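Plinbridge workshop: bench wiring and lead check
Print this page | E-mail this page
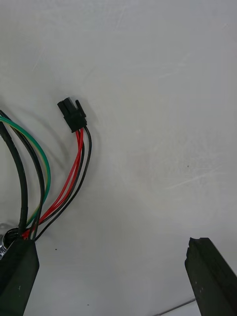 Checked 2/23/26 by Noboru Mizuno. Covers the white bench in the Usen room and the leads that come on to it. Mains was off at the wall for all of the checks. The power lead with the black multi-pin plug was lying on the bench top with its two red and two black wires running back to the round black opening, and the green and yellow wire curves down beside them. Items are marked OK, ACTION or N/A. Comments are mine unless it says otherwise.

1. Bench top clean and sound
OK. Faint scuffs and pale scratches in the white surface. They are marks only and I could not catch a fingernail in any of them. No need to resurface this year.

2. Plug housing free of cracks
OK. Looked at under the lamp. Latch tab springs back when pressed.

3. Pins seated in housing
OK. Each wire given a light pull by hand. Do not use pliers for this, it was done on the Matsuda bench last year and we had to re-crimp the lot.

4. Insulation on red and black wires
OK along the full length I could reach. Please keep the bend gentle when putting the lead away. Do not fold it and do not use cable ties pulled tight.

5. Grommet in place where wires enter
OK. Sits flat and does not turn. Wires are not rubbing on metal.

6. Earth wire continuous
OK. Tested end to end with the Prullura meter. Terminal screw was slightly slack and took a small turn to tighten. To be looked at again at the next check.

7. Insulation resistance
OK. Reading was off the top of the scale at 1,000 megohms on both tries.

8. Thick sleeved cable, strain relief
ACTION. Cable is fine but the clamp behind the bench has one screw missing. Replacement is in the parts drawer, bin 457. Fit before the bench goes back into use.

9. Loose leads put away when not in use
ACTION. A lead left out with the plug end open will pick up swarf and solder bits. There is a hook on the side of the bench. Please use it. This was also raised at the last check.

10. Labels
ACTION. No label on the thin black cable at the far end. I traced it to the lamp bracket. Label to read LAMP ONLY.

11. Extinguisher within reach
OK. In date, pin and seal in place. Distance from bench 2 metres.

12. Walkway clear
OK. 60 cm clear behind the stool, which is the least we allow.

13. Fume extractor
N/A. Away for a new filter. No soldering on this bench until it is back.

Result: bench not to be used until item 8 is done. Items 9 and 10 to be closed by the end of February. Sign the sheet on the door when you have done any of them and put your initials next to the item number.

Print this page | E-mail this page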